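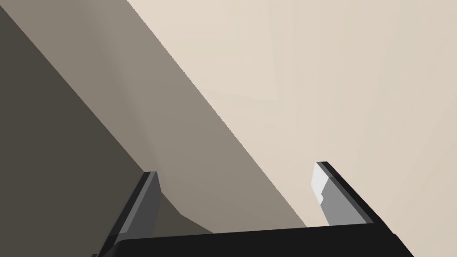

Nallard is a small market town in the hills above Butotgate, best known for its plum orchards and for the long, friendly fair it holds every August. The older houses cluster around the mill stream, which once turned 16 wheels, and of these 3 are still in working order – the largest grinds flour for the town bakery to this day.

The railroad from Dağdelen reached the town rather late, after many years of argument over the route, and the station was built 6 miles away at Clokik, where the ground is flatter. Farmers carted their fruit there by night so that it would be fresh for the morning train. The line has since closed, though a good stretch of it makes a very pleasant walk in spring.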